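Mernine: grasp labels and a baseline grasp scorer for laundry

Status: usable, with reservations. Read Known problems before you quote any number from this page.

What you get
622 episodes of garment folding on beds, recorded with a hand-held gripper. 606 of them have jaw-width traces that survived our sync check. The other 16 are video only and are listed in no_width.txt. The loader skips them unless you pass --keep-unsynced.

What the scorer does
It takes one head-view picture and a proposed pinch point and returns a number between 0 and 1. We call that number a score. An earlier version of this README called it a probability of success, which it isn't. It was never calibrated, and the training labels only say where a person chose to pinch. A person choosing a spot tells you very little about the spots they passed over.

Install
Clone the repo, then run make env, then make check. If make check fails on the depth test, ignore it. Depth is a leftover from Escobar and nothing in this release reads it.

Labels
Each grasp gets a garment part (sleeve, hem, collar, body, unknown) and a state (flat, folded, bunched). Irja Aaltonen wrote the guide and Valter Falcão did the second pass. They disagreed on 846 grasps, nearly all of them about where a sleeve stops and a body starts once the cloth is rolled up. We kept both answers. Please don't average them. 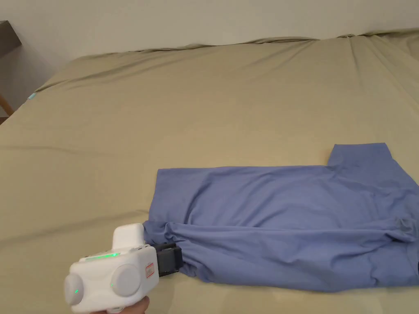

Blue shirt on a khaki fitted sheet, jaws closed on the bunched sleeve. Part: sleeve. State: bunched.

Known problems
Occlusion. In close pinches the jaws cover the contact point, so the label sits on cloth the model can't see. The scorer may be learning the gripper's outline. We tried masking the gripper and the ranking got worse, and I don't consider that a good sign.
Backgrounds. Plain sheets dominate. The Flutilar split has patterned bedding and only 5 episodes, so its results are a smoke test.
Slip. Jaw width stays steady when thin fabric slides through. Do not use width as proof of a hold.
Planner claims. The Jurnwood planner demo uses this scorer, but it also retries. Ask for first-try results before crediting the scorer with anything.

To do
Rerun the split by room. The current split is by episode, and the same rooms turn up on both sides of it.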